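Milwood packing hall, visit notes

Milwood runs its packing hall on two shifts and takes visitors in February, when order volume is low. Our group went in at 2 p.m. through the loading side. Manaia Pryor led the tour and kept to the route of a single order: carton store, benches, weighing, outbound racks.

The carton store holds flat blanks in 600 mm and 400 mm widths, supplied by Jasach. Blanks are stacked on edge and drawn from the front, so the oldest stock is used first. Pryor said that board kept too long near the dock doors takes up moisture and the score lines lose their crispness. Stock is now moved inward within a day of delivery.

Bench work was the part I had come for. Soft goods, mainly jackets and bags, are handled separately from rigid items. They are given no inner box and no molded insert. The outer carton does all the work, and its size is chosen by compressed volume. A garment pushed in without folding takes up more height than the chart allows, and the top flaps then bow when taped. Mats are used on the work surfaces to stop cartons from sliding while they are filled.

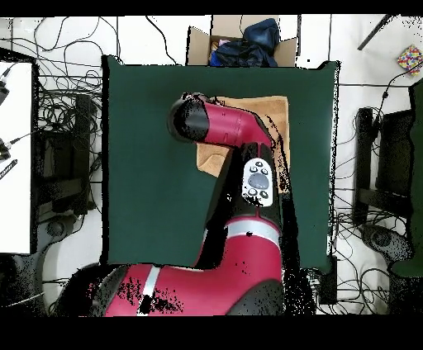

Kedir Degefa disagreed with the chart. In his view a folded garment springs back over the first hour anyway, so the height allowance should be set by fabric weight and the folding step dropped for anything lined. Pryor replied that they had tested this on 60 cartons and found the lined jackets to be the worst offenders when left unfolded. The chart stays as it is for the present.

Flat board sheets are used as top pads in the larger cartons. A pad is cut slightly under the inside dimension, laid over the contents and left untaped. Corners that have bent in storage are accepted if the crease does not cross the middle of the sheet.

Weighing is done on a Stulline floor scale set level with the conveyor. Cartons outside tolerance return to the bench with a paper slip giving the difference in grams.

The outbound racks were half full. Labels face the aisle, heavy cartons at the bottom. The tour ended there at 3:30. Visitors park on the Katene side and should bring closed shoes.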